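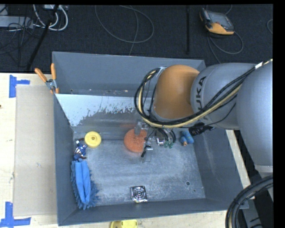 Ticket: Endbridge seat shows wrong winner on results page

Status: Resolved
Component: Hodby results tracker, council election map
Reported: February, 10 p.m.

Problem
The Endbridge seat was declared for the Fotia party, but the map still gives it to the Chambi Alliance. The table under the map is correct and shows Fotia ahead with 3,951 votes. The seat total at the top of the page is wrong too - it has Fotia on 22, one short.

Steps tried
1. Reloaded the page in two browsers. No change.
2. Cleared the page cache from the admin panel. No change.
3. Checked the declaration sheet against the table. They match.
4. Opened the map's own data file. Endbridge was still listed under the outgoing Chambi member. 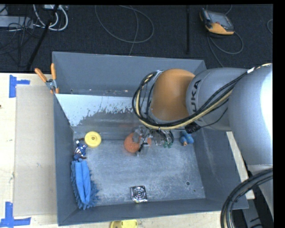 The map reads party names from a separate list, and Fotia was entered there with a trailing space. The import skipped the row and kept the old holder. I removed the space and ran the import again. Endbridge then changed hands, but it came up in the gray we use for undeclared seats, so I had to set the party color by hand. Fotia should be a plain orange, close to the round object under the gripper, and Chambi stays blue like the little toy figure to its right. Both now show properly in the key.

Follow-up
Seat total reads 23 after the rerun. The other 4 late declarations loaded without errors. Still open: the import should log a skipped row - moved to a new ticket.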